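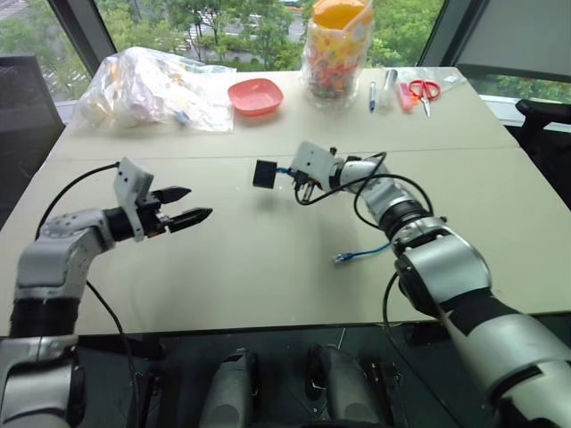 Questions I keep getting about my run for Drandton council

Are you really running?

Yes! I filed my papers in April, after a winter of my wife telling me to quit grumbling and do something. It's the Bultwood ward seat, the one Alfredo Ocampo is giving up.

Is this a warm-up for the state house?

No. People ask me this at the gas station (twice last week) and I have no plans past this term.

What party are you with?

The council race is nonpartisan, so there won't be a letter next to my name. I've voted both ways over the years and I'll tell you about it if you buy the coffee.

Who's paying for all this?

Mostly neighbors. I'm not taking any check over $800, and every donor gets listed on the money page.

Where do you stand on the Parnar Road rezoning?

I'd vote against it as written. 17 houses on that lot with one way in and out is too many for me, but I'd listen to a smaller plan.

Can I get a yard sign?

Please do! Stop by my garage on Baluyot Street any Thursday between 5 and 7 and grab one. Ring the side bell, the front one's broken.

– Gion Rainer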